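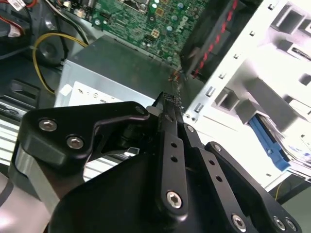 Márcia Quintela

Perguntas frequentes: Dosent, versão de agosto
Página revista na sexta-feira, 18 de outubro

O que o Dosent faz?

O Dosent recebe a imagem da câmera de punho, estima a pose das peças que constam do catálogo e entrega uma trajetória ao controlador do braço. Ele também registra a execução. Não substitui o programa de segurança da célula nem o firmware do robô.

O que é o Landau e o que é o Kandasamy?

São os dois módulos internos. Landau é o módulo de percepção (segmentação, estimativa de pose, calibração). Kandasamy é o planejador de movimento. Os nomes aparecem nas mensagens de erro e nos arquivos de configuração, por isso convém saber qual é qual antes de abrir um chamado.

Posso usar um módulo sem o outro?

Pode. O Landau publica as poses em um tópico próprio e qualquer planejador pode assiná-lo. O Kandasamy aceita poses digitadas à mão em um arquivo YAML, o que é útil para testar trajetórias sem câmera.

Em que computador ele roda?

Linux de 64 bits, com 8 GB de memória no mínimo. A GPU é opcional. Sem ela, o Landau usa o modelo reduzido e a taxa de atualização cai para 5 quadros por segundo, suficiente para pegar peças paradas e insuficiente para servovisão.

Como calibro a câmera de punho?

Prenda o alvo de calibração na bancada, leve o braço a uma pose em que o alvo apareça inteiro e execute:

dosent calib --modo punho

O programa pede que o braço seja movido à mão entre uma captura e outra. Varie a orientação do punho e evite movimentos só de translação. Ao final, o erro de reprojeção é gravado em calib.yaml. Se ficar acima do limite configurado, o arquivo é salvo com o sufixo _rejeitado e o Landau não o carrega.

Preciso recalibrar depois de trocar a garra?

Se a câmera não saiu do lugar, não. Basta atualizar o modelo da garra e o ponto central da ferramenta. Se a câmera foi desparafusada, mesmo que tenha voltado para os mesmos furos, recalibre.

A garra aparece em todas as imagens e esconde parte da peça. Isso atrapalha?

Pouco, se houver máscara. Gere-a com dosent mascara, com a garra aberta e depois com a garra fechada. O Landau interpola entre as duas conforme a abertura lida no encoder. Garras com elos que se deslocam muito durante o fechamento precisam de mais capturas; a opção --passos aceita até três posições intermediárias.

O Landau funciona dentro de um gabinete de computador aberto?

Funciona, com ressalvas. As chapas metálicas da fonte e da gaiola de discos produzem reflexos, e superfícies muito claras saturam quando a exposição é automática. Fixe a exposição pelo trecho mais claro que interessa à tarefa. Use perfil: interior no arquivo de configuração, que desliga a hipótese de plano de mesa e procura as peças a partir das arestas.

E os fios?

Fios e cabos não têm pose estimada nesta versão. São tratados como obstáculo mole: o Kandasamy atribui a eles um custo, mas não proíbe a passagem. Se um cabo não pode ser tocado de forma alguma, desenhe uma zona proibida no editor de cena. Uma zona grande demais dentro do gabinete costuma deixar o planejador sem solução, então comece com a menor que sirva.

Aparece "KANDASAMY: sem caminho (E4)". O que significa?

O planejador não encontrou trajetória livre de colisão no tempo permitido. Verifique, nesta ordem:

a pose inicial já está em colisão no modelo (muito comum depois de trocar a garra);
há zonas proibidas sobrepostas ao alvo;
a folga mínima está maior que o espaço real entre as peças.

A folga padrão é de 4 mm. Para tarefas em interior de gabinete ela pode ser reduzida por etapa, no campo folga, sem mudar o valor global.

Como cadastro uma placa de suportes com encaixes de formatos diferentes?

Cadastre a placa como um único objeto e cada encaixe como um quadro de referência filho. O Landau localiza a placa pelo contorno e as posições dos encaixes vêm do CAD. Tentar detectar cada encaixe separadamente dá resultado pior, principalmente quando o relevo faz sombra sobre a própria placa. 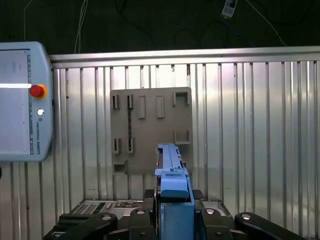 Garra azul junto à placa de suportes montada na parede de metal corrugado; à esquerda, o terminal de programação.

A parede atrás da placa precisa entrar no modelo?

Precisa. Inclua-a como plano de colisão, com a placa à frente. No caso de chapa corrugada, coloque o plano na altura das cristas e ignore as canaletas. Para a percepção, marque a região como fundo: as linhas verticais repetidas geram arestas falsas e podem deslocar a pose estimada da placa.

O terminal de programação continua funcionando com o Dosent ativo?

Continua. O Dosent envia comandos pela interface externa do controlador e não altera a tela nem a parada de emergência. Depois de uma parada, o Dosent não retoma sozinho. É preciso liberar o braço no terminal, conferir a pose e executar dosent retomar. O plano antigo é descartado e um novo é calculado da posição atual.

Posso limitar a velocidade só na aproximação?

Sim, pelo campo vel_aprox de cada etapa. O limite configurado no controlador prevalece sempre que for menor.

Onde ficam os registros?

Em ~/.dosent/registros, uma pasta por execução, com imagens, poses, plano e leituras das juntas. Para anexar a um chamado, use dosent exportar --sem-imagens se as imagens não puderem sair da rede da empresa. Sem elas, problemas do Landau são mais difíceis de reproduzir; os do Kandasamy, em geral, não dependem delas.

A configuração da versão anterior ainda serve?

Os arquivos de cena servem. Os de máscara precisam ser gerados de novo, pois o formato mudou.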